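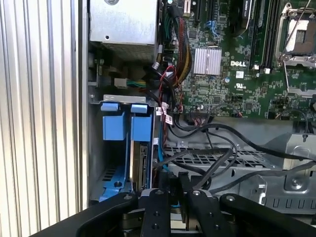
*Fig. 4. Dell case with the side panel off. Drive carriers are blue.*

## 4. Moving the Clasteo backup to a second drive

The Clasteo box says "safe in one click." Treat that as advertising. The backup is only as good as the last restore you tried, and most offices have never tried one.

1. Open Clasteo and write down the size of the current backup set. Ours was 268 GB. The progress bar will show a different number, which you can ignore.
2. Pause all scheduled jobs. The Pause button on the home page doesn't do this, whatever the label suggests. Use **Jobs > Hold**.
3. Shut down, unplug the power cord, and fit the second drive.

 **Caution:** Clasteo's own guide says you can skip the shutdown. Don't.

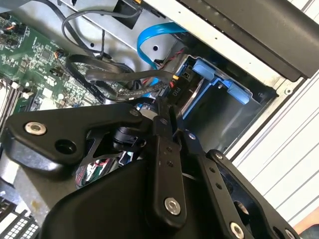 4. Restart and choose **Copy set**. Leave "Smart Verify" on if you like, but do step 5 anyway.
5. Restore one folder you know well to a blank location. Open the files. A green check mark only means the copy finished.

**Note:** Error 401 at step 4 is supposed to mean a bad password. Fengying Cheng got it with the right one. Signing out and back in cleared it.

### If the copy stalls

Wait 11 minutes, then cancel and repeat step 4. The "Repair" button has yet to repair anything for us.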